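Kolness to replace library book drop, extend evening hours

Tuesday, July 9, 2019

The Kolness Public Library will stay open until 9 p.m. on four weeknights starting in October, and its outdoor book drop on Sutach Street will be replaced before then, the library board decided at its regular meeting.

The vote was 4-1. The one member who voted no, Costel Babić, said he supported the longer hours but wanted the book drop put off until next year's budget.

The library now closes at 6 p.m. every day but Thursday, when it closes at 8. Under the new schedule it will close at 9 p.m. Monday through Thursday and at 6 on Friday. Saturday hours stay the same, 10 a.m. to 4 p.m. The building will remain closed on Sunday.

Library director Yasmine Hajji told the board that the change came out of a survey mailed to cardholders in the spring. The library got back 1,185 completed forms. Later closing times were the most common request, ahead of more parking and a larger large-print section.

"People get off work at five or five-thirty and they have to pick up their kids," Hajji said. "By the time they get to us we're stacking chairs."

The evening hours will be covered by two new part-time positions and by moving one full-time employee from mornings to afternoons. Applications for the part-time jobs will be taken at the front desk through the end of the month.
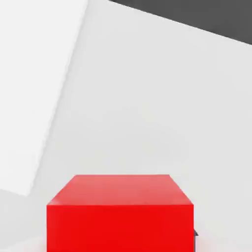
The new book drop will stand on the same concrete pad as the old one, next to the driveway on the Sutach Street side. The present unit was installed when the building opened and its door sticks in cold weather, and last winter 108 items had to be pulled from circulation after water got in. The board looked at bids from two suppliers and chose the lower one, from Sistham. Color took up more of the discussion than price did. The old drop is gray, and drivers have complained that they miss it after dark. Hajji asked for a strong, plain red all over, the kind on a bright red block with nothing printed on it, and the board agreed. The library's name and the return times will go on a separate sign beside the driveway.

While the work is being done, books can be returned inside during open hours or at the Kuruc Road branch, where the drop slot is open day and night. No late fees will be charged for the week the Sutach Street drop is out of service. Hajji said the dates for that week will be posted on both front doors.

DVDs and audiobooks can go in the new drop, which the old one did not allow. Items borrowed from other library systems should still be handed in at the desk.

In other business, the board approved 25 additional study carrel reservations per week for high school students during exam periods. It also accepted a gift of 366 local history books and pamphlets from a Kuruc Road family that asked not to be named. The collection includes town directories, church cookbooks and a set of bound school yearbooks. It will be kept in the reference room and will not be available for checkout.

A request to allow covered drinks at the public computers was tabled. Babić asked staff to find out what other libraries nearby do and report back.

The board's next meeting will be held in the downstairs meeting room at 7 p.m. and is open to the public. Residents who want to speak should sign up at the desk before the meeting starts.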